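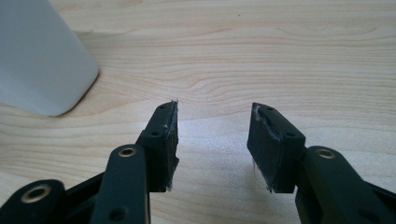

A light wooden tabletop with fine, wavy grain.

Nhi Ông has been selling secondhand tables for 14 years and she would like people to stop oiling them.

"Every week someone comes in and tells me they've been feeding the wood," she says. "Feeding it! It's a plank. It hasn't been hungry since the tree came down."

I had gone to her shop, Skotard, half expecting to be sold something. I've been told by a lot of people over the years that my kitchen table needs a cream, a wax, a special cloth, and each of them happened to stock the cream. Ông does stock one tin of wax, on a low shelf behind the chairs, and she didn't point it out until I asked.

Her complaint is with what she calls the care industry. She picks out Treline, a balm that comes by subscription, a new jar every month. "What are you doing to a table that it needs a jar a month? I get through one tin in a year and I've got a shop full of furniture."

Surely, I said, the stuff does something. Old oiled tables look lovely.

"Some do. Some look like a chip pan." Her point is that most tables sold now leave the factory with a hard finish on them, lacquer or something like it, and oil rubbed over that has nowhere to go. It sits there, goes tacky and collects crumbs. A bare or oiled top is a different matter and she will allow that it wants a thin coat now and then, when water stops beading on it. She does hers in June, with the door open. 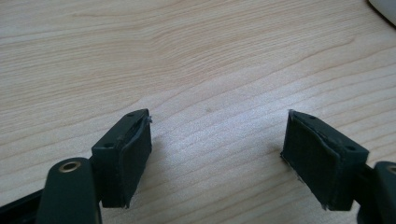
I asked what she does the rest of the time. A damp cloth, then a dry one. Washing-up liquid if there's jam. She is against anything with silicone in it, as it makes a later repair hard work, and she has no patience with walnuts rubbed on scratches. "It colours them in a bit. So does a felt tip."

On rings from hot mugs she is less sure of herself than I expected. She has heard mayonnaise, toothpaste and a warm iron through a tea towel, and has tried all three. The iron worked on one table and made another worse. "I couldn't tell you why. Anyone who says they can, ask them which finish it was on."

For a second opinion I rang Haoran Pan, who restores furniture and used to work for a shop that pushed the Treline jars. He agrees with most of it, though he thinks she is too hard on wax. "Customers like doing it," he said. "It's 10 minutes with the radio on. I'm not going to tell them off." He did say he'd stopped believing the labels — one promised protection for 1000 wipes, and he'd like to meet the person who did the wiping.

Ông, when I passed this on, was unmoved. "Then listen to the radio," she said, and went to help a man get a bench into his car.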